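Hrytsenko Cave: permit and rope for the lower gallery?

Posted by Arif Begum, May 21, 2018
11 comments | 2 shares

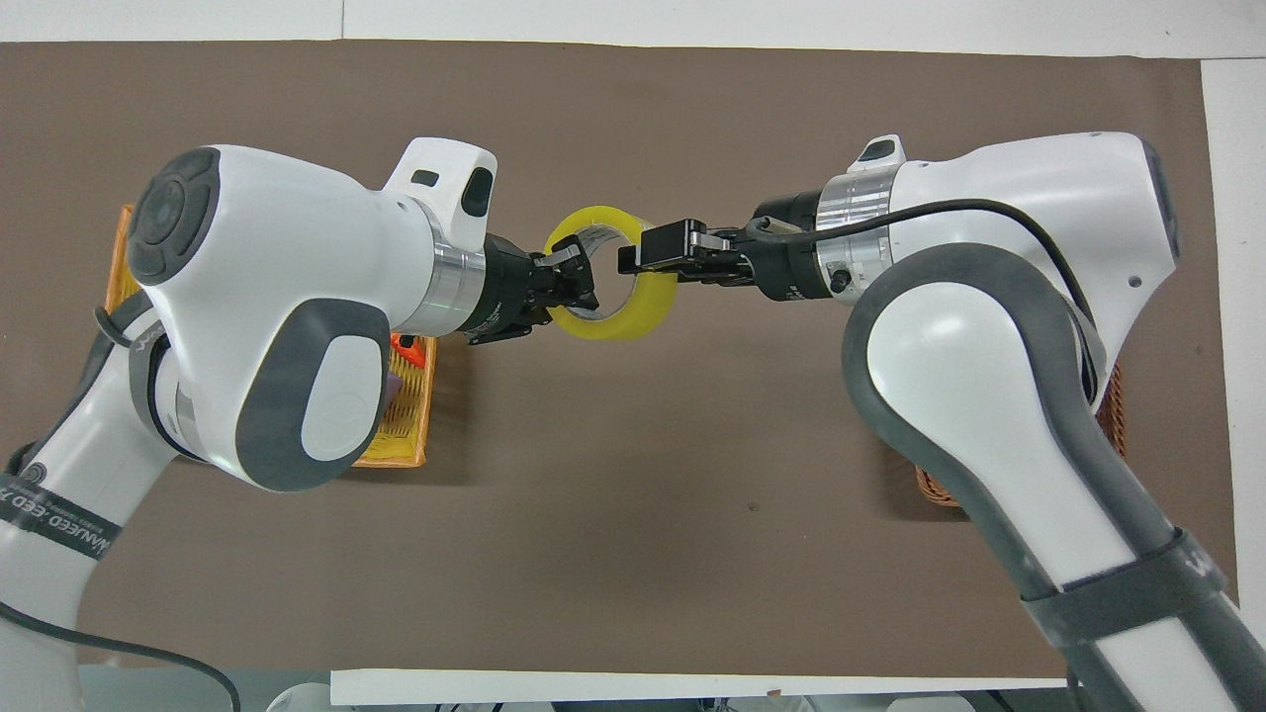

Planning a day trip to Hrytsenko from Carow. The upper passage is a walk-through. The lower gallery starts with a short drop, and the park page doesn't say if it is rigged. Do I need my own rope, and is the permit the same one used for the upper section?

skuklow_dave
Separate permit. You get it at the Skuklow ranger office, not at the gate. The drop has two bolts at the top but no fixed line. Bring your own rope, a rope protector for the lip, and ascending gear for the way out. Entry is closed through the end of April for bats, so you are fine now. Clean your boots and suit before you go, as they check for mud from other caves.

limestone_r
never needed a permit when I went but that was years ago. bring a spare light

Bivell Grotto
The answer from skuklow_dave is correct. One addition: the stream passage past the 500 ft survey marker floods after heavy rain. Check the gauge at Bivell bridge that morning. If it is rising, stay in the upper passage. The cave register is in a tube at the top of the drop; sign in and out.

Last updated 2 days ago | 2,455 views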